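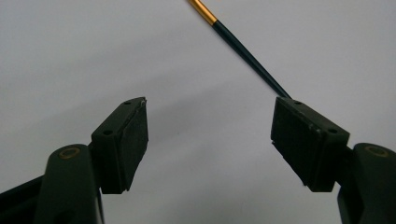

gripper width estimation, a thread. been putting this off for weeks so it's going out rough

1/ the policy needs to know how far apart the fingers are on every frame. the hand-held tool has no encoder. so width has to come out of the wrist camera video, after the fact, and everything downstream trusts that number

2/ old way in Virbridge: find both pads, measure the pixel gap, multiply by a constant. fine when closed. wrong when open, the pads swing on an arc so they tilt and the gap you measure depends which bit of the pad you picked

3/ new way: fit the whole linkage. one unknown (joint angle), two fingers tied together, project the pad corners, minimise the error. width drops out of the geometry at the end

4/ first go used the pad faces as features. bad idea. matte black on near black, the edge finder just wanders off. swapped to the pivot bushings plus the pad outlines. the brass is the one thing that stands out at any exposure

5/ numbers from our test set, 391 clips, hand labelled widths (never again). worst error with the old method was a mess at full open. with the linkage fit 65 clips still got flagged and most of those were motion blur

6/ the rest of the flagged ones were my fault. camera timestamps and the IMU log were 2 frames apart. looks like nothing until you close the gripper fast and then the policy learns to grab thin air just before the object

7/ how to spot it – plot width against the IMU spike when the pads touch. should line up. ours didnt. there's a check for it in Gritix now, it refuses to export a clip if the offset is over one frame

8/ someone asked why not train a small net for width and be done. tried it in December. great on our grippers, rubbish on the Taipe ones because the pads are a different shape. the linkage fit only wants a new config file

9/ config is five lines: link length, pivot spacing, pad depth, open limit, closed limit. measure with calipers, NOT from the CAD. printed parts never match the CAD, learnt that the slow way

10/ speed. 200 frames a second on a laptop, no GPU. most of that is the outline step. could be quicker if I cropped to the bottom half first, havent bothered

11/ smoothing: please don't run a big filter over the width afterwards. it rounds off the moment of contact and thats the bit the planner cares about most. I use a short median and leave it

12/ known problem: fully open and fully closed the fit goes flat, small angle change and hardly any pixel change. I clamp to the limits from the config. not pretty. if anyone has a better trick I'm all ears

13/ also seperate calibration per tool, not per model. two tools off the same printer gave me different open limits. label them with a pen, put the label in the clip name

14/ next up is getting the same numbers into Plallar so replay on the arm uses identical limits. right now they're typed in by hand in both places – yes I know

15/ code's going up once I've deleted the swearing from the comments. docs after that, probaly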